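From: Noemi Strickland
To: gripper-users list
Date: Sat 18 May
Subject: Re: [gripper-users] Fingers letting go when they say they haven't

Jericho,

Thanks for this, and sorry for sitting on it for a week. I was hoping somebody cleverer would answer first. They didn't, so you've got me.

On Tuesday, Jericho Magbanua wrote:

> Hello all,
>
> We have 6 pairs of the hand-held grippers out with people
> doing kitchen tasks in their own homes. Spoons, lids, cups,
> the usual. Since March we've had a fault I can't pin down.
> The operator squeezes, the fingers close, the width reading
> settles nicely, and then partway through the lift the object
> slides out. The log says the fingers never moved. As far as
> the software is concerned, the spoon is still in there.
>
> Out of 1,164 recorded grasps we have 46 like this. All of
> them are thin metal things. Marcus thinks it's the pads, I
> think it's the linkage, and Otis thinks it's the operators,
> but then Otis always does.
>
> We have also had one near miss that I'd like opinions on,
> involving a ladle and a pan of soup. No one hurt. Trousers
> a write-off.
>
> Has anybody else seen it?
>
> Jericho

Yes, we've seen it, and I'm sorry to say that you, Marcus and Otis are each a bit right. I know how annoying that is. I have had to say it to a room containing all three parties.

Our version began over the winter on the Wudari job, which is two-handed table and kitchen work, same sort of thing as yours. We spent the first fortnight blaming the tracking, because everybody blames the tracking. Then Ingrid Okafor went through the recordings by eye, which took her two days and most of a tin of shortbread, and came back with a list of drops that the software had marked as clean holds. The most impressive was a teaspoon that spent an entire run on the floor while the label cheerfully said "held, left hand".

The trouble is that the reading comes from the finger linkage and tells you how far apart the fingers are. It knows nothing about what's between them. With a mug you get away with it, because if the mug goes, the fingers snap shut and the number drops. A spoon handle is so thin that the number hardly changes whether it's there or not, and if there's any slop in the joints the slop is bigger than the spoon. I drew this on the whiteboard and it looked like something a child would draw of a crab, but the point got across.

What we found when we took ours to bits, in order of how embarrassed we were:

1. The pads had gone shiny. Ours are soft pads on plastic fingers, and after a few weeks of being wiped with kitchen spray they had a skin on them like cold custard. Ceramic didn't mind. Polished steel shot straight out. We now wipe with plain water and a cloth, and swap the pads when they squeak less than they used to. I realise that isn't a measurement. Ingrid has proposed a proper pull test with a luggage scale and I have promised to read her note about it.

2. The caps on the upper arms had worked loose. Finger tight isn't tight. Ours had backed off by a good half turn on the worst unit, and the two fingers no longer met square, so a handle was being pinched along one edge only. It will hold like that beautifully until you tilt it.

3. Somebody (me) had set the "closed" threshold too generously after an argument about false alarms. There were no more false alarms. There were no more alarms of any kind.

4. Operators were taking spoons by whichever bit came first. Otis may have this one. If you pinch low on the handle with the bowl up in the air, all the weight is at the top and it wants to roll. It's fine for a straight lift and hopeless for a pour or a stir.

For checking, we do a short two-handed routine before each session, in whichever kitchen the session is in. One spoon per gripper, over the counter side of the room, hob off. Hold upright with one hand, hold sideways with the other, swap, then a slow tilt of each wrist and a wait. If either spoon creeps, the pair goes back in the bag. We did try doing it once at the office and trusting it for the week, and by Thursday we had a cap missing. 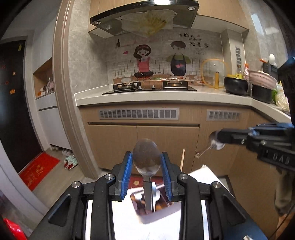 5. We had no stop rule for hot things. I've left this to the end of the list although it should have been at the top, which tells you something about how we came to write it.

About your ladle. We had our own, with a pasta spoon, and like you we got away with it. The operator felt it start to go and did what anyone would do, which was to grab at it with the other gripper. That is a terrible idea, and also completely natural, and I don't think you can train it out of people in an afternoon. So the rule now is that nothing on a lit hob gets touched with these until the pair has passed the check that same morning, and pans are filled with cold water unless the task really can't be done otherwise. "If it slips, let it fall and step back" is on the first page of the instructions in large type. Floors are cheap. Marcus Crenshaw's trousers, I gather, were not.

On the data side, please don't just delete your 46. We threw our first lot away in a fit of tidiness and then spent weeks wishing for them when Alcantara asked how we'd tested the new threshold. Relabel them as slips, and note the pad age if you have it. And I would look again at the ones you've counted as good, at least the thin metal ones, because your 46 are only the ones somebody noticed.

Arkska say they're looking at a pad with some sort of contact sensing in it. They were also looking at it last year.

Happy to send the check sheet if you want it. It's one side of paper and the coffee ring isn't part of the procedure.

Noemi

PS Tell Otis the operators say hello.

--
gripper-users list | Contact the list owner | Messages remain copyright of their authors | Back to top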